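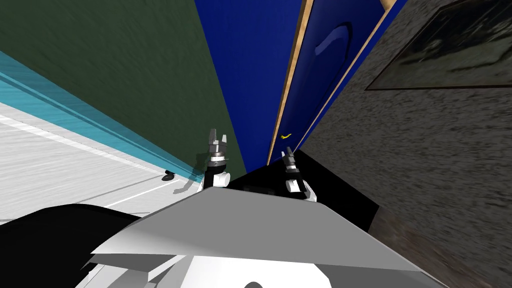 4.2 Retrieving items from the floor and from shallow recesses

The second group of chores in the Dosar suite covers small items that have to be picked up and put somewhere else in a furnished room. A person does this dozens of times a day without planning it. For a two-armed mobile robot it combines three problems that are usually studied apart: driving the base into a tight space, finding an item that covers few pixels in the head view, and closing a parallel-jaw gripper on a shape with no flat sides. All trials in this section were run in simulation with the Skallik controller. Policies were trained on 2222 teleoperated demonstrations collected in the same simulator, and no demonstration from a test room was included in training.

Each trial gives the robot a short written instruction naming one item and one destination. The time limit is 325 seconds of simulated time. We score four stages in order: approach, grasp, transport and release. A trial counts as complete only if all four stages are passed. Partial credit is reported separately because, as in earlier work on this suite, the completion rate alone hides where the failures sit.

Rooms in the suite differ in wall finish, door color and furniture layout, and several contain narrow spaces bounded by walls or cabinet faces on more than one side. We kept these on purpose. A robot that can clear an open floor but stalls beside a cabinet is of little use in a real apartment, where most dropped objects end up near an edge. 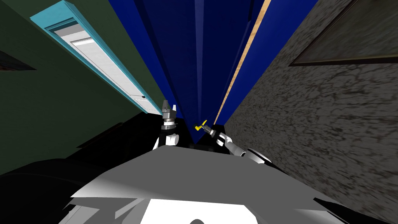
The approach stage is where the torso becomes a problem. When the base stops close to a wall, the lower part of the head view is taken up by the robot's own body, and the working area of both hands is squeezed into a small region above it. The baseline policy, Molefe, was trained with the head view alone and tends to back away in this situation, then drive in again along the same line. We counted 187 such repeated approaches over the full test set. Adding the wrist views removed most of them. The policy still repeats an approach at times, mainly when the item lies between the base and a corner and neither wrist is turned toward it.

Grasping is limited by shape more than by size. Items in this group include curved and tapered bodies that are wide at one end and narrow at the other. A grasp on the wide end often exceeds the jaw opening, so the policy has to select the narrow part. That choice brings its own cost: the heavy end is then far from the fingers, and a small tilt of the wrist produces a large torque about the contact line. In the simulator the item rotates between the fingers. Human operators dealt with this by slowing the wrist down after closing. The learned policies copied the slowdown only in part.
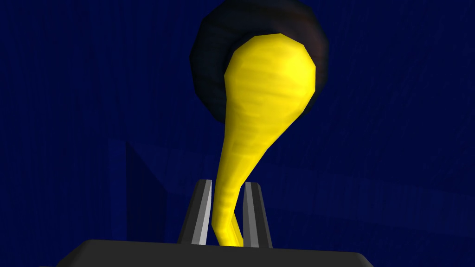 Figure 5. Gripper view of a tapered yellow object, with its narrow end between the two fingers and the wide end uppermost.

Views of this kind also show a limit of the wrist sensor itself. Once an item is held by its narrow end, the wide end can hide much of what lies beyond it, including the destination. Transport then depends on the head view again, with the occlusion problem described earlier. Mostafa Salem's ablation on this point, given in the appendix, masks each view in turn during transport and finds that neither is sufficient in narrow rooms.

Release errors were of two kinds. In the first, the gripper opened before the item was supported, and the item rolled. In the second, the item was placed correctly but was dragged as the arm withdrew. The second kind was rare in demonstrations and common in policy rollouts - we attribute it to the short retreat motion at the end of most recordings, which gives the policy few examples to learn from.

On present evidence we would not describe this chore as solved, even in simulation. The policy with wrist views is usable in open rooms with compact items. In narrow rooms with tapered items it needs supervision, and the time limit is reached often enough that an operator would probably finish the job by hand. Contact in the Hurkulix physics engine is also simplified, in that fingertip compliance is not modeled and surface friction is constant over each object. Results on hardware may differ in either direction. Compliant fingertips could reduce rotation in the grasp, while sensor noise and uneven flooring would make the approach stage harder. Section 5 takes up the articulated fixtures, where the object to be moved is attached to the room.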